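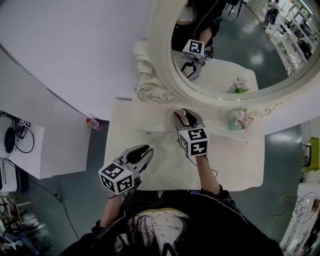

I got to Ultholm at 7 in the morning and the parking lot behind the Rarnel diner was already full. Colin Bickerstaff had the corner booth, a stack of flyers and a plate of hash browns he never got around to eating. He's running for mayor again, his third try, and he talks like a man who has finally figured out which doors to knock on.

"Last time I lost by 287 votes," he told me. "I can name half of them."

I believe him! Ultholm is that kind of town. Everybody I met had an opinion on the race and most of them wanted to walk me down the street to show me why they held it (usually a pothole, once a very old elm).

The woman he's up against is Gwendolyn Oyelaran, who has been on the town council long enough to have voted on nearly everything people are mad about. She's funny about it. When I caught up with her outside the library she had just been yelled at over water bills and was still grinning. "He was right about the bills," she said. "He was wrong about my mother." 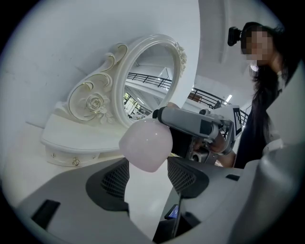
*Page last changed in December*

The water bills are the big thing, by the way. Two winters ago the council signed a deal with Aebischer to replace the mains on the east side, and the rates went up before a single pipe went in the ground. Oyelaran voted yes. Bickerstaff wasn't on the council and gets to say he would have voted no, and he says it a lot.

Then there's Deltgate, the old rail yard by the river. Depending on who you ask it's going to be apartments, a park or a hole with a fence around it until we're all dead. Remo Eberhard, who owns the hardware store across the road, has a petition on his counter with 1000 signatures against the apartments. Morena Bortolotti has one in her bakery with 2000 in favor. I asked whether anyone had signed both and she laughed so hard she had to put down the tray.

I went to the candidates' forum that evening expecting shouting and mostly got drainage. Pirmin Fankhauser moderated with a kitchen timer and no mercy at all – he cut Oyelaran off in the middle of a thank-you. Bickerstaff had the better opening. She had the better numbers, and when he claimed the Deltgate plan had no parking she read him the page it was on.

Did it change any minds? The couple next to me came in split and left split, still arguing about the rates on their way to the car. I had a long drive home and a bag of Bortolotti's almond rolls on the passenger seat, and I'd finished them before I reached the highway.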